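Community Craft Sessions Leader (part-time), Grumness
Posted 2018-03-26

Come and run our making sessions!

Grumness is a neighbourhood arts house on two floors of an old seed merchant's, and we are looking for someone to plan and lead our weekly craft sessions for adults. It's a part-time post, 2 days a week, and it's one of the nicest jobs in the building (the person leaving it, Solange Arnaud, agrees, and is only going because her family is moving to the coast).

People come to us for all sorts of reasons. Some want to learn bookbinding properly and will still be at it when we are trying to lock up. Others come for the company and would be just as happy folding paper boats. The group has bound notebooks, printed tea towels, caned a very stubborn chair and made a long paper frieze for the stairwell, which is still up and which we have no plans to take down.

What you'd be doing

You would lead two sessions on each of your working days, one in the morning and one in the afternoon, with a proper lunch in between. The choice of crafts is yours. We do ask that each block of sessions includes something people can finish in one go, as well as a longer project that they can come back to. You'd order your own materials, keep the cupboards in a state that other people can understand, and write a short note after each block saying what went well and what you'd change.

There is also the December open house, when everyone's work goes on show and the whole building smells of oranges. You'd hang the craft display with Kwadwo Fiadzo, our building manager, who has ladders and opinions. It is a busy fortnight and great fun. 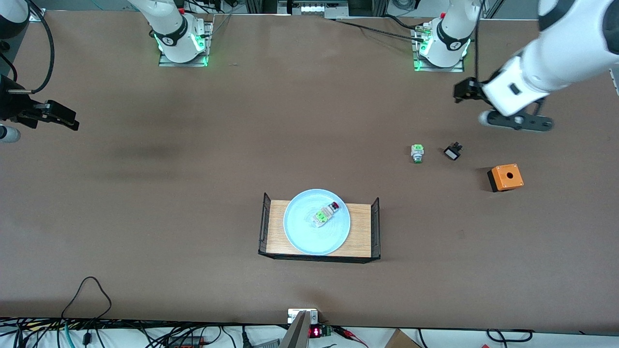
Bookbinding is the one craft we'd love to keep going whatever else you bring, so tell us if you've done any, even badly. We have nipping presses, bone folders, a good guillotine and more linen thread than we could use in years. Paste and ink get everywhere, and people are sometimes nervous of making a mess, so you'll need to be relaxed about surfaces. A big brown tabletop like the one in the photo gives a group plenty of room to spread out their sheets, and we'd like you to enjoy that sort of shared working, with everyone leaning over to see how their neighbour's spine is coming along.

Who we're hoping to hear from

You might be a trained teacher, or you might have learned your craft at a kitchen table and taught it to friends. Either is fine by us. You will need to be patient, clear when explaining a fiddly step for the third time, and happy in a room where people have very different levels of skill. Some experience of working with older adults would be a real help — so would a second language, as many of our regulars are more at home in French, Twi or Greek than in English.

You don't need a degree. You do need to be able to lift a box of paper.

Pay and practical things

The pay is £718 a month, with paid holiday. Your materials budget for the year is £1,307, and anything left over rolls into the next. The building has a lift and an accessible toilet on each floor. You'd have about 60 minutes of paid setting-up time before the first session of the day, and Abdul-Rahman Antwi in the office will deal with bookings so that you don't have to.

How to apply

Send us a letter of no more than two sides, telling us about something you've taught someone to make and how it went. Please add the names of two people who can speak for you. A CV is welcome but we'll read the letter first. Photographs of your own work are lovely to have, and phone snaps are fine.

If you'd like to see a session before you apply, ask for Lucienne Besnard at the front desk and she will find you a stool and probably a job to do. Interviews will be held here at Grumness, and we'll ask you to teach us something small as part of yours. We'll pay your travel.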